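Jobs Projects People Contact
Work with us > Part-time > Sturkis home sessions
Search vacancies Go

Robot drivers wanted for the Sturkis home sessions

Hello! I'm looking for 4 people to join us from March and steer a robot arm through ordinary household jobs, so that our learning system (we call it Ludero) has decent examples to copy. You don't need a degree, and you don't need to have touched a robot before. I hadn't when I started, and I was dreadful for a fortnight.

You hold a pair of handles, the arm follows your hands, and every go gets saved as one example. Pick a thing up, put it somewhere sensible, let go, start again. We work in real rooms with real furniture, so expect drawers, cupboards and tabletops.

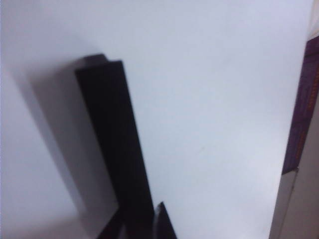
Gripper over the white surface, with a purple box at the side.

A shift is three and a half hours with a proper tea break, and on a good one you'll save 77 examples. Please don't chase that number though — I'd much sooner have 42 calm ones than a heap of snatchy, hurried ones. If you fumble, carry on and fix it, then mark the example as a fumble. Ludero learns a lot from a tidy recovery!

We also need plain starts, where the gripper waits over a clear bit of table before anything is asked of it. They're dull to record and I will thank you for every single one.
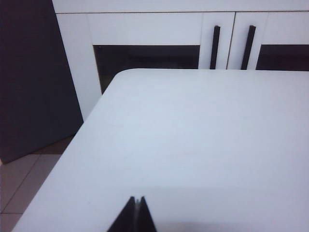 Osamu Fukuda says the waiting was the hardest part for him: "I kept wanting to twitch. Once I slowed my breathing down, my hands behaved, and my examples stopped getting sent back."

You'd suit this if you're patient, fairly steady with your hands and happy to write a short note after each batch in everyday words ("went in too low", that sort of thing). Gamers, knitters and model makers all very welcome. You can sit or stand, and left-handers get the same set-up flipped over.

What you'll be doing, more or less in the order you'll learn it:

- Reaching and stopping over a bare tabletop
- Lining up with small things, boxes and drinks cans included
- Working near an open drawer with plenty in it, without knocking the front
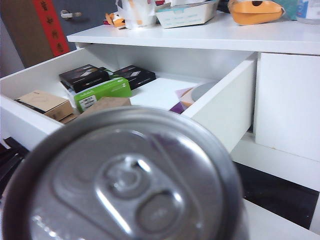 - Checking other drivers' examples in Gavico, our review tool, and flagging the ones to redo

Pay is by the hour, training included, and travel is covered. There are 13 training sessions, spread out so you can fit them round other work. To apply, send me a few lines about yourself and which mornings or afternoons you can do. No CV needed. I read everything on a Friday and I'll write back either way.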